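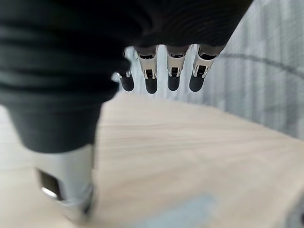 Attachment 1 — the tabletop, light wood

Ticket 413
Product: Hedegaard table, light top
Subject: Wobble and a sticky patch
Opened by: Unnur Ingvarsson
Assigned to: Kirsten Toft, Farnport workshop
Status: Closed

Unnur, 9:10 am
First off, we love this table! The color is great and everybody wants to work at it. Two problems though. It rocks when you lean on the window side, and a patch near that same corner stays tacky however often I wipe it. I've been using the Lelex spray from the supply closet.

Kirsten, 9:45 am
So glad you like it! Try the wobble first. Turn the table end for end and lean on it again. If the rocking stays by the window, it's your floor. If it moves with the table, it's a leg. And please stop the spray for now — it may be building up on the oil.

Unnur, 11:20 am
It moved with the table. One leg bolt turned by hand, so I snugged it up with the key from the Faro box. Solid now! Patch is the same.

Kirsten, 11:32 am
Great work on the bolt. For the patch: warm water, a drop of dish soap, well-wrung cloth, go with the grain. Dry it right away and leave it alone overnight.

Unnur, next day, 8:50 am
Smooth as anything! I did the whole top while I was at it. Can I oil it now?

Kirsten, 9:05 am
Yes, a thin coat, and wipe off the extra after 2 hours. Closing this one, reopen if the bolt works loose again.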